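How to Run a Robot Demo Table at Your Open Day

11/16/18

We had our open day at Masach last week and I promised a bunch of people I'd write up how we set up the robot tables. So many of you asked! I've been doing these in one form or another since 2010, first with a little kit robot that mostly drove into walls, and now with proper arms that the grown-ups want to play with just as badly as the kids do. Our final door count was 332, which is our best yet by a mile, and it meant that every weak spot in my plan got found before lunch.

This is for anyone who has an arm, a couple of tables and a room full of visitors coming. I'm going to assume you already know how to drive your own robot and that you've read the safety section of its manual. If you haven't, go do that first and come back.

Step 1. Pick one job and stick with it

The first year I tried to show everything. We had stacking, pouring, drawing, a thing with a pen and a whiteboard, and the result was that I spent the whole day changing setups while people stood around looking at my back. Now I pick one job. Ours is picking toys out of a bin. A four-year-old gets it in a second, and so does somebody's grandfather, and you can still have a long nerdy chat about grasp planning with the one person who wants it.

Write the job on a card in one sentence and tape it to the front of the table. Ours said "The robot is trying to pick up one toy at a time." Put the word "trying" in there. It changes the mood of the whole crowd when the thing misses.

Step 2. Sort out the floor before the tables

Go stand in the empty room and walk the path your visitors will walk. Then look at where the power is. I like the arm's base on the side away from the door, so people come up to the far side of the table and never have a reason to go behind the robot.

Cables are the bit I'm fussiest about. Coil up the slack, keep all of it on the robot side, and rope that side off. Aishwarya Menon ran our rope line this year and she put it a full stride farther back than I would have. I grumbled. Then a whole school group came in at once and I stopped grumbling.

If you have strollers coming through, check the gap by pushing an actual stroller through it. Borrow one.

Step 3. Fill the bin

This is my favorite part and I always spend too long on it. You want a real jumble, with things that are soft, things that are hard, things that are round and things that have no business being picked up by anybody. Go for plush toys, rubber ducks, a couple of little sports balls, and something spiky or knobby for texture. I also like one plain wooden block, which looks like the easiest thing in the world until it's wedged under a football.

Shiny things are worth including too. Depth cameras can have a hard time with shiny or see-through surfaces, and visitors love hearing that a clear plastic bag can be more trouble than a fuzzy ball. Keep everything too big for a toddler's mouth, and don't pile it higher than the rim or you'll be chasing balls across the tile all day.

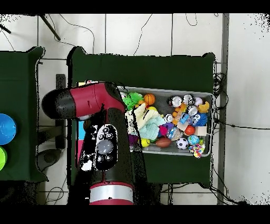

Step 4. Do a dry run with a stranger

The night before, grab somebody who has never seen the demo. I got Keerthana Thampi from the front office, sat her down where a visitor would stand, and ran the whole talk at her. She stopped me in the second sentence to ask what an end effector was. Fair enough! I say "hand" now.

Run the robot for at least 100 picks while you're at it. You don't have to write them all down (I don't), but you'll start to see which toys give it trouble, and then you can decide whether to take them out. I leave a few in. A robot that gets everything right is kind of boring to watch, and the groans when it drops something are half the fun.

Step 5. Set up who does what

You need 2 people per robot, minimum. One runs the arm and keeps a hand near the stop button, and that person does not chat. The other one talks. It's really tempting to combine those jobs when you're short, and please don't. If you only have one person, park the arm and do a talk with it switched off until your partner is back from lunch.

Swap every half hour or so. Talking over a crowd is tiring, and watching a robot is tiring in a different way.

Graça Mendes did most of our talking and she's so much better at it than me. Her trick is to ask the crowd which toy will be hardest before the arm moves. Everybody picks one, and then everybody is invested - she had adults arguing over a duck.

Step 6. Plan for the questions

You'll get the same ones all day. Keep short answers ready for these:

How much does it cost? (Give a range or say you'd have to check. Don't guess.)
Is it going to take my job?
Does it have a name?
Can I touch it?
How does it know what it's looking at?
What happens if it breaks?

For "can I touch it," we had a switched-off gripper on a separate table, unplugged, that people could squeeze and poke. It saved us a hundred little refusals. If you've got any spare part lying around, put it out.

Ours doesn't have a name, by the way, and the kids were outraged. We took suggestions in a jar. Grarora is winning.

Step 7. Reset between groups

When a group leaves, park the arm, hit stop, and only then reach in to mix the bin. Say out loud what you're doing, even if it feels silly. "Robot's stopped, I'm reaching in." We had one close call a couple of years back with a helper who assumed a pause was a stop (no harm done, but my stomach dropped), and we've said it out loud ever since.

Give the toys a wipe at lunch as well. They get handled more than you'd think.

Things I'm changing for January

We're doing a smaller version for families in January, and I want a step stool along the visitor side, a bigger card with bigger letters, and a second set of toys so we can swap the whole lot in one go. I'd also like a chair for whoever is on the stop button. Aliki Alexiou has offered to draw a floor plan you can print, and I'll add it to this page once she sends it over.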